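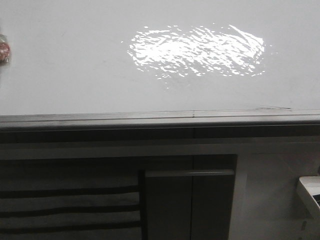

I have been putting off writing about bread for this newsletter because so many people do it better than me, but four of you wrote in after the last one asking how I keep a starter going when I'm away as much as I am, so okay, bread it is!

First, the confession. I don't feed mine every day. I don't even feed it every week, some months. It lives at the back of the fridge in a jam jar with a loose lid, behind the mustard, and when I want to bake I take it out the night before and give it a spoonful of flour and the same of water. If it's sulking (gray liquid on top, smells like nail polish) I pour the liquid off and feed it twice. That's the whole routine. My longest gap so far was 70 days, over the summer before last, and it took three feeds to get lively again.

The flour matters more than I used to think. For years I bought whatever was on sale, and then the Benard mill shop opened out past Molascombe and I started getting their rye in the small paper sacks. Rye wakes a starter up faster than anything I've tried. I only use it for feeding, though – the loaf itself is mostly plain white bread flour with a handful of whole wheat thrown in, and I've stopped feeling guilty about that.

A few of you asked for amounts. My everyday dough weighs 746 grams before the starter goes in, which is a silly number, and I've never rounded it off because it fits my tin. That's 440 flour, 298 water and 8 salt. Mix it, leave it half an hour, fold it when you walk past. I do four or five folds over an evening, then it goes in the fridge overnight and into a hot oven in the morning. Give it 10 minutes longer than you think. Pale crust was my problem for ages, and I was just taking it out too early.

I also tried the seeded loaf from the Tambunan bakery leaflet, the one with caraway, and I have to say it was a bit much for me. Lovely toasted with cheese, strange with jam. If you like caraway you'll be thrilled with it, and if you don't, halve it or swap in sesame.

Still to sort out: my oven door has started to leak steam from the bottom corner, so the next few loaves may be flat ones. I'll try the covered pot method in the meantime and tell you how it goes next time. If you've got a pot you love that isn't the weight of a small car, please write and tell me which!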